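Lallavari Games Newsletter, April 2022

New on the shelves and back in print

The big news for most of you is that Grullmont is back. The second printing landed last week and we have 3 cases of it in the store room, so anyone who put their name on the list over the winter should have had an email from us by now. If you haven't, check your spam folder before you call. Copies are held for two weeks and then go out on the shelf.

The new printing has the same rules as the first one. The box is a little shallower, and the cards now come in two wrapped decks instead of one loose stack. The score pad is printed on both sides. If you own the first printing, there is no reason to buy it again. 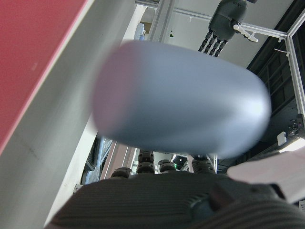 We have also started carrying Monia, a tile-laying game for two to four players. It plays in under an hour and the rules fit on one folded sheet. Nadiia Fedoruk has been teaching it at the front counter and says kids of eight or nine pick it up fast, though the scoring at the end takes some patience. There is a copy in the demo library, so ask to try it before you buy.

For the jigsaw people, the spring puzzles are in. Most are 700 pieces this time, a size a lot of you asked for after the last batch of very large ones. The harbor and the seed packets are selling quickest. The night train is harder than it looks on the box, with a lot of dark sky.

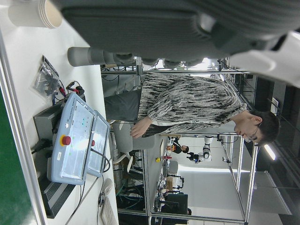 Cups and cables on the table.

The trade-in shelf is open again. Bring in games that are complete and clean, and we will give you store credit on the spot. Please count your pieces at home first. We can't take puzzles that have been opened, and we can't take anything with water damage or a missing rule book. Credit is good for a year and can be used on anything except special orders.

Ostap Stetsiuk is putting together the preorder sheet for fall. The Shevchuk expansion is due in September and we expect a small first shipment. It adds a fifth player and a new map, and you will need the base game to use it. A deposit holds your copy and comes off the price at pickup. We will refund it in full if the release date moves.

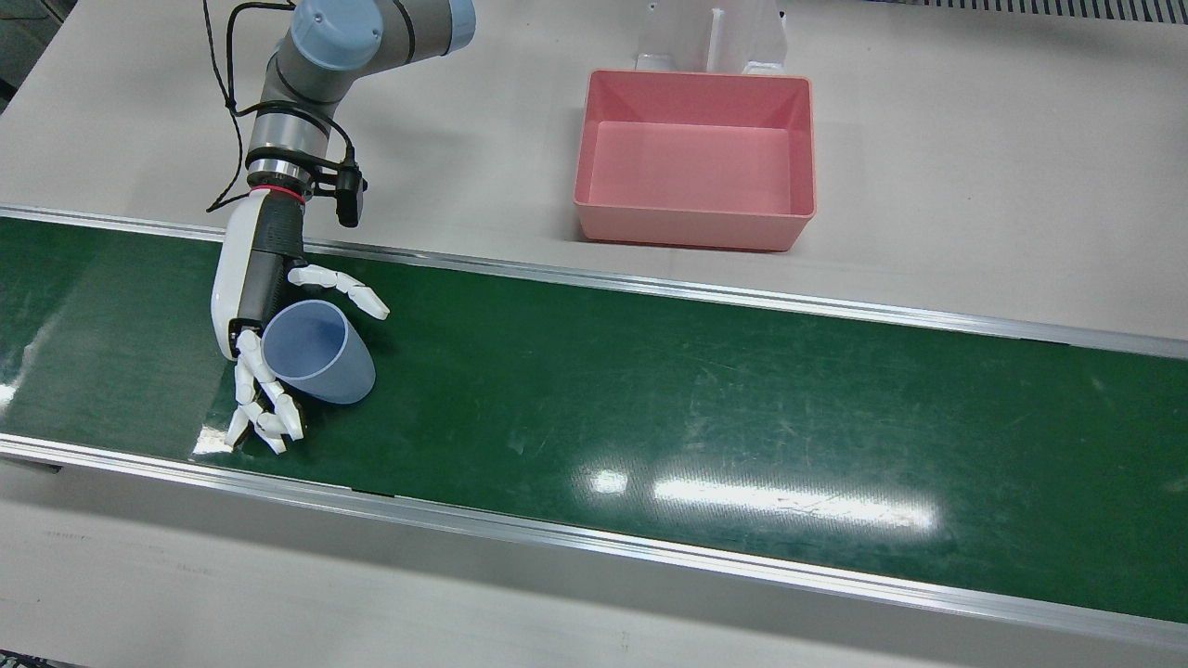

Demo library rules

Games go out for one week at a time, with one game per household. Sign the book when you take one and again when you return it. If a piece goes missing, tell us and we will order a spare. Late returns hold up the next person on the list, so call if you need an extra day or two.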